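11/07/2021

Sunday, shop to myself, coffee number two. Writing this down before I forget which sample was which, so apologies to Viera if the handwriting part of my brain gets ahead of the useful part.

Today was dye day again. I'm still chasing that mustard from June, the one on the Futetti wool that everybody wanted to touch.
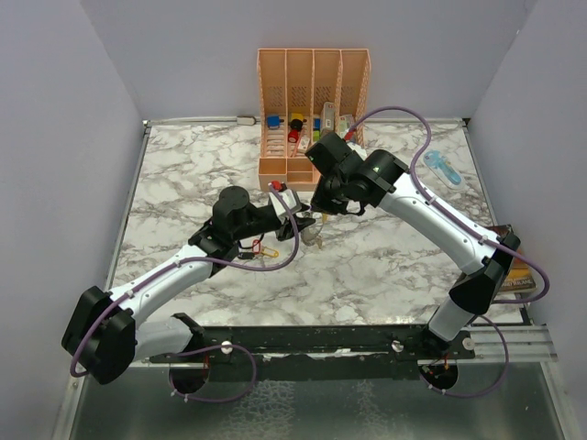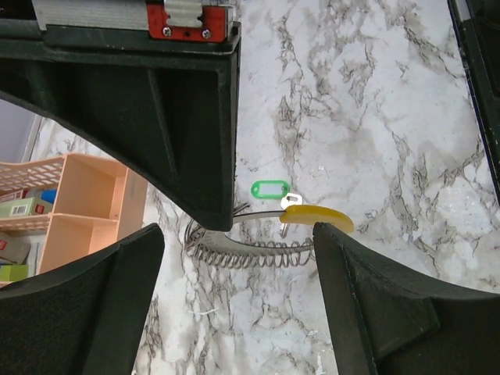 So, the yarn. I wound off 3 skeins of the Declercq worsted, 600 grams all together, and scoured them last night with plain dish soap. They sat in the alum overnight with the heat off. I used onion skins for the first pot and weld for the second, and the third skein got a bit of both (greedy, I know, but I had leftover liquor and hate pouring it out!).

Onion skins went straight to orange, way too orange. I think I let the pot creep up past a simmer while I was hunting for the long spoon. The weld came out a clean, sharp yellow that I like a lot but it isn't mustard, it's lemon. The mixed one is the closest. Held next to the June swatch by the window it's maybe a shade too green, and under the shop lights I can't tell them apart at all — which makes me wonder how much of last summer's color was just last summer's light.

Viera Kollár's note in the old binder says to add a pinch of iron right at the end and pull the wool after 2 minutes, no longer. I chickened out. Iron has burned me before (see the gray disaster, Sunport batch, page with the coffee ring). Next round I'll try it on a short length first and keep the rest out of the pot.

Water was from the tap this time. The June batch was rainwater, so that's another thing I changed without meaning to. Ugh.

Labels: onion is 739-A, weld is 739-B, mixed is 739-C. All of them are hanging on the back rack, please don't move them into the sun, I want to do a proper fade test with half of each under card.

To get: more alum, cheesecloth, and somebody's onion skins, any color but red. Also the Kaltier scale needs a new battery.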